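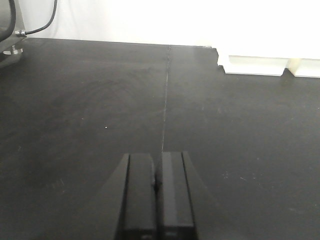
Gripper fingers over the black tabletop

Ticket 423: standby generator starts, then drops the load
Site: Telcombe workshop
Status: open, waiting on part

Hi all, me again from Telcombe. Our Niseo standby set has started playing up and I'd like to get it sorted before the storms come in July. I'll put down everything I've tried so you don't have to ask me twice!

What it does: mains goes off, the set cranks and fires on the first go, sounds lovely, the transfer switch clunks over and we have lights. Then after 20 minutes or so the voltage sags, the lights go yellow and the breaker on the set trips. The engine keeps running the whole time. Reset the breaker and it holds for a bit, then same again.

First thing I did was check the fuel, because last year it was the fuel. Tank was good, I changed the filter anyway (it was due) and drained a cupful out of the bottom. No water in it. No change to the fault.

Next I wondered if we were just asking too much of it. I switched off the compressor and both heaters and ran only the lights and the office. It lasted longer, maybe twice as long, but it still tripped. So load makes it worse but I don't think we're overloading it.

Then I put the meter on it. Cold, it's bang on where it should be. By the time it's warmed up it has lost 9 volts, and it keeps sliding from there until the breaker goes. Engine speed stays put on the panel while this is happening, so I'm fairly sure it isn't the governor.

Update, 4:15 pm: spoke to the parts desk at Kazmi. They asked me to check the plug on the voltage regulator, and good thing they did, one of the pins was brown and the plastic around it had gone soft. Cleaned it up, pushed it back together and ran it again. Better! But it still dropped off after a while, and the regulator was too hot to keep a finger on.

Update, next morning: Kazmi reckon the regulator is on its way out and took the plug with it. They have the plug in stock but the regulator has to come from the Rirkavham depot. Hour meter is only showing 200 since the last service, so I'm a bit annoyed, but there you go.

For now I've hung a tag on the set saying lights only, compressor stays off. Can somebody on your side confirm whether the new regulator comes already set up, or do I have to adjust it myself with the little screw? I've got the manual for the set but it skips that page entirely. I'm in until 5 most days, call the workshop line and let it ring.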